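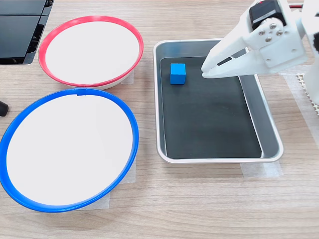
Leena Rissanen wrote back after reading the outline and wanted to know why anyone would spend a winter teaching a small arm to pick up a cube when a person can do it without looking. Fair enough, and I'd like to answer her over the next twenty minutes or so. The short version is that I wanted to learn where the work goes when you build one of these at home, and most of it went somewhere I hadn't planned for.

Opening (keep it short)

Say who I am. Day job is in accounting software. No engineering degree. The arm lives in the shared workshop at Skoden, on the bench by the window. Rodrigo Calado did the wiring with me and is in the room, so send the power supply questions to him.

Say what the project is. We call it Venter. White printed parts, hobby servos, two-finger gripper. The job: find a small blue cube, pick it up out of a metal tray, and put it on one of two round targets, the red-rimmed one or the blue-rimmed one. The person at the keyboard chooses which.

Part one: the arm

The printing took longer than the assembly. We printed the gripper fingers four times. The first two sets flexed when they closed. The third was stiff enough but blunt, and it pushed the cube away before it got hold of it. The current fingers taper toward the tip.

Pass the old fingers around at this point. Ask for them back.

The disc on the gripper servo is held by four screws. If one works loose, the fingers close late and you will blame the software. I did, for two evenings. Check the screws first.

Part two: the table

This is the part I'd skip if I were in the audience, and it is where we made the most progress.

Everything on the bench shifts. The tray moves when the gripper bumps the lip. The targets move when a sleeve catches them. Once the tray has moved, yesterday's positions are wrong. We now use tape, a lot of it, and we mark the position before we tape.

The tray has a dark liner in the bottom. The bare metal gave the camera bright spots that moved with the lamp. With the liner in, the cube stands out. There is still some blue reflected in the wall of the tray when the cube sits close to it, and the early version of the program went for the reflection. Pause here, people usually laugh.

Part three: the runs

Explain what we count as a success: cube on the chosen target, fingers open, arm back at rest. If a hand goes in to help, it's a failure.

First set of runs, in April: 100 attempts, 19 good. Read that number slowly and leave it there.

After the new fingers and the tape: 100 attempts, 40 good.

Most of the remaining failures happen at the tray. The gripper comes in beside the cube and stops short, or comes down on the lip. The corners are worst. Wafula Athumani suggested always coming in from the open side, even when the path is longer. We have that working in two of the corners.

Placing is easy by comparison. The targets are wide and flat, and the cube can land anywhere inside the rim.

Part four: what I would do again

Keep a paper log next to the arm. Ours is from the Dakent stationery shop and has glue on it. Write down every change, including the ones you undo.

Change one thing per evening.

Don't buy better servos until you've fixed the table.

Budget: I'll be asked. My share so far is a little under what I'd spend on a used bike. Don't get drawn into the parts list; it's on the sheet by the door.

If there is time

Aurora Vilela's question about running it overnight. We tried once and won't again until there's a proper cutoff switch. Brigitta Tanner has offered to help build one.

The plan is 1,000 attempts with the same fingers and the same tray, nothing changed in between. I don't have a date for it.

Questions. Repeat each one into the microphone before answering.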